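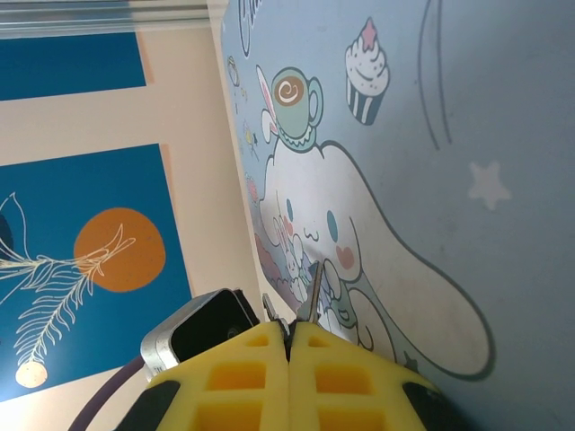
Luana Teixeira
Contributing editor, Undalby

I went to the Rustero open day with low expectations and a parking ticket for 50 dollars, and only one of those was Rustero's fault. The gripper on show has two yellow padded fingers, a small camera mounted above them, and a big puppy with a teacup on its head for a backdrop. Fine. I like a cheerful wall.

What I wanted was a number. The speaker gave us 1,349, the count of picks logged since February, and moved on. Picks of what? How many were dropped? I asked twice and got a leaflet. The slides promised a kitchen helper within 6 months — we were promised that last year too — and the arm took so long between moves that the man next to me finished his coffee and went for another.

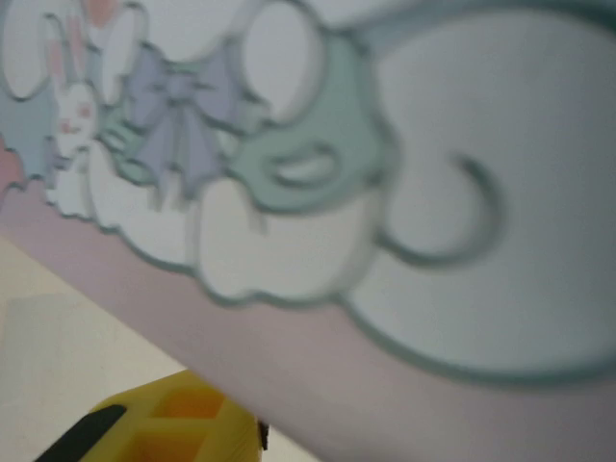

Helmut Lindemann thinks I am being unfair, and told me so by the coat rack: slow is what you get when a machine is working near people, and he would sooner watch it take its time than see another sped-up video. I agree with him about the videos. I'd still like to know how many it dropped. Rustero says the full log will be posted before the next open day, and I have asked for a copy.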